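Category: Data cards / Indoor spaces / Offices

# Skukis Office Rooms

Skukis is a set of short recordings made in small offices and shared work rooms. The subject is the room itself: chairs, desks, wall fittings, cabinets, and how people sit when they are waiting or between tasks. Hazel Nakamura put together the room list, and Kalliopi Antoniadis wrote the labels and keeps this card up to date.

## Contents

- 213 recordings
- 16 rooms
- 1036 labeled stills taken from the recordings
- `rooms.csv` – one line per room, with wall color, seating and fixed furniture
- `labels.csv` – one line per labeled item per still

Recordings from the Konstantinidis rooms are in their own folder. They use an older label list, which had one word for every kind of seat. We changed those to the current words by hand, and a few may still be wrong.

## Labels

Seats are labeled by type and color, and whether someone is in them. An office chair is `chair_office` even when only the back shows. Desks get `desk` if the work surface can be seen, and small things on top that can't be named get `item_small`. Please don't guess at those.

Wall fittings cover rails, ledges, signs and notices. A sign with text too small to read is labeled `sign_unread`, and the text field stays blank.

White rooms with white furniture took the longest to label. The still below has two black office chairs, both occupied, a white desk surface along the wall, and a white cabinet-like unit with a black frame, open at the front. There is a small circular fan grille inside it, so it was labeled `unit_open` with `grille` as a second label. 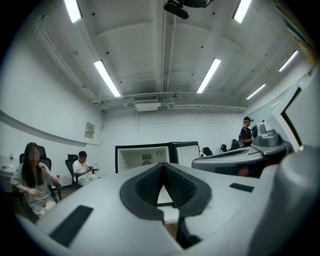
## Posture labels

Seated people get one of 12 posture labels, such as `lean_forward` or `hand_near_chin`. The label describes the position only. Don't read mood or attention into it.

## Splits

Rooms are never shared between train and test. Lirnuvier is test only.

## Known problems

- Long straight rails look bent near the sides of some stills. Label them as straight.
- `panel` and `door` are mixed up in about 12 lines of `labels.csv`.
- The Skarker export script drops blank text fields. Use the plain CSV files until this is fixed.

## Corrections

Send the room number, the still number and the label you think is right to Kalliopi. Fixes go in on Mondays.

Last updated: December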